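## 4. Moving the build into simulation

By October I had burned through two gearboxes and dented a real cupboard, so I gave in and made a simulated kitchen. I know that most papers start with the simulator and move to the hardware later. I did it backwards, mostly because I like cutting aluminum more than I like editing scene files, and the corner of the Wollum workshop where I rent a bench was already full of arm parts by then.

The arm itself (I call it Clamia, see Section 3) is driven by the same controller in both worlds. That was the one rule I set for myself! If a command goes to the simulated joints, it has to be a command I could send to the real ones without changing a line. The layer that makes this work is Trnka, a small message program I wrote over a couple of weekends. It's ugly in places, and it drops messages if you restart it while the arm is moving, but it let me swap the real arm for the fake one with a single switch in the settings file.

### 4.1 The kitchen

I built the kitchen in Zallatura, our shared folder of room models, from plain boxes wherever I could get away with it. Walls are one flat color. The floor is nearly white and has no tiles, and I kept it that way even after it started washing out under the default light. The cabinet doors got more care, and one of them got far too much: I spent an entire evening on a lattice front, with real openings between the slats, when a flat door would have trained the grasping part just as well. I was curious whether depth readings through a grid would confuse the handle finder. They did, and badly, until I masked out everything farther away than the door plane.

Handles are small round knobs. On the bench I had been using a long bar pull, which is easy to hook with almost any finger shape, and moving to a knob meant the fingertips had to land within 3 mm of center or they slid off. I ended up printing softer tips for the real arm because of what I saw in the simulator, so the backwards order did pay me back a little.

### 4.2 Viewpoints

The camera pose is picked at random at the start of each run, inside a loose box near the cabinets, and I let it roll as well as pan. My first version checked every pose and threw out the ones with something large and close to the lens. I later took the check out. Workshop kitchens are cramped, doors get left open, and a handle finder that only ever sees tidy, level views is going to have a rough time on my bench. Figure 2 gives a fair idea of how hard the hard views get, with the lattice door squeezed into a steep diagonal and its knob still in sight.

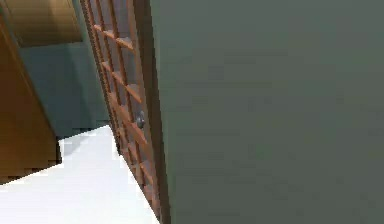

**Figure 2.** A tilted view in the simulated kitchen. The gray-green panel hides the right side of the room; the small gray knob is visible on the lattice door, next to the dark frame edge.

I ran 58 starts with the check and 58 without it, using the same finder settings. Each run got 15 seconds to report a knob position before I marked it as a miss. Without the check the finder missed more often, which I expected, but its wrong answers also changed. With tidy views it liked to fire on cabinet corners. With the crowded ones it mostly kept quiet, and a quiet finder is much easier on a gearbox than a confident wrong one. I would like to repeat this with different lighting before I lean on it too hard, and Section 5 uses only the unchecked poses.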